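January 27, 2026
By the Balow equipment desk

Rulard Hand-Guide Kit

The Rulard kit lets you teach a robot arm a task in two ways: push the arm through it by hand, or drive it from a second, smaller controller arm. Nelel, the maker, says a new user can record a usable task in 40 minutes. We doubt it. Ours took most of an afternoon, and the first recordings went in the trash.

Hand guiding is the better half of the kit. The arm moves freely enough, though the wrist joint drags when you turn it slowly. Remote control feels smoother but there's a lag, and you end up closing the gripper early. The wrist camera helps with lining up, provided you stop watching the arm and trust the screen.

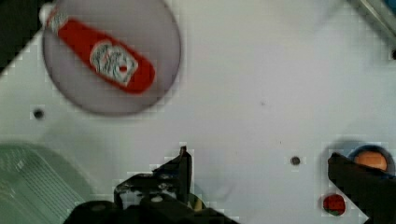
Wrist camera view, tabletop task with a bottle and plate.

Nelel's brochure claims "four demonstrations and you're done." Take that as a best case. With 4 recordings, our arm repeated the motion well only if the bottle started in nearly the same spot. Move it a little and you're recording again. More than 822 recordings came with the sample library, and few matched anything we wanted to do.

Price is $880 for the software and controller, arm not included. The Suominen mount is extra, and you'll want it. Version 2 was promised for November and hasn't shipped. If you already own a compatible arm, ask for a trial before you pay.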